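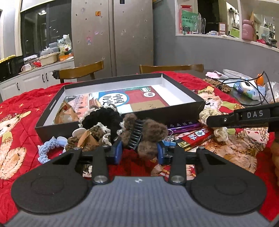
*A crocheted teddy bear held between the jaws of a hand-held gripper, with a second gripper at right.*

**Sornex** is a method for teaching two-armed robots to sort and pack soft household goods from recordings made by people. It was developed at the Grelarska laboratory and first described in a report dated August 5, 2022. The recordings are made with hand-held grippers, one in each hand, and no robot is needed until the testing stage.

## Method

A person works at an ordinary table, picking up items and moving them into or out of an open box. Each gripper carries a camera that looks out over the fingers. The path of the gripper and the opening of its jaws are recovered from the video and used to train a control policy – a program that turns camera views into arm movements.

The training set holds 600 recordings from 14 homes. Tables were left as the residents used them, with printed cloths, cables and kitchen items in view.

## Soft items
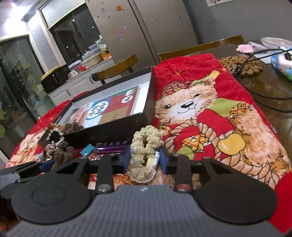

*A cream-colored plush hair accessory between the finger pads, beside an open box.*

Plush, crocheted and lace-trimmed items make up a separate group in the data. They change shape when squeezed, and the place where they are gripped affects how they hang. The Sornex report treats the choice of grip point as part of the policy and does not use a separate model of the object.

## Results

The policy was tested on a two-armed robot in September at a site in Sostberg. It was given 40 trials with soft items that were not in the training set and failed in 12 of them. Most failures came from picking up two items at once. Patterned cloths caused a smaller number – the arm sometimes closed on a printed figure.

## Related work

The Vasić data set uses a similar recording setup but covers only rigid objects and a single gripper.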